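ok so the old desktop saga continues. I know some of you have been waiting on this (hi, both of you)

Short version for anyone new: my first real PC, hand-me-down office tower, has been living in a closet at my place in Maglaya for years and I finally decided to bring it back. Budget was 157 bucks and I have NOT been good about the budget

First thing I learned is that old office towers are heavy!! Like, why. I carried it up three flights and had to sit down on the second landing like a grandma

Then the dust. I went through a whole can of air and then half of another one. Please do this outside. Please. My neighbor's laundry was out and I feel terrible

Ordered a used drive from Briltico, the listing said 400 GB and I'm fine with that, it only has to hold music and my old school stuff. The order number ended in 2707, which is my old apartment number, so obviously it was meant to be

Also big shout out to whoever designed plastic drive caddies. No tiny screws rolling under the fridge! I love them. More things should come in caddies

Somebody asked if they should lay the case flat to work in it. YES. Side panel off, tower on its side, everything facing up at you. I did my first one standing up with a flashlight in my teeth and I don't recommend it

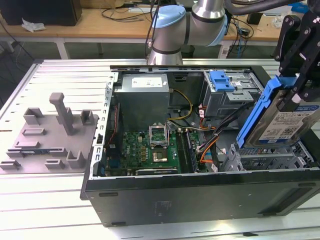
Maglaya, October

Blue caddy, drive cage, you know the drill. I forgot how much cable is in these things, look at all that yellow and black! And the orange SATA cable makes me weirdly happy

Going to try a little cable tidying with some Zenel ties next, then I'll see about putting an operating system on it. If you have a favorite lightweight one, drop it in the replies, I'm taking votes until dinner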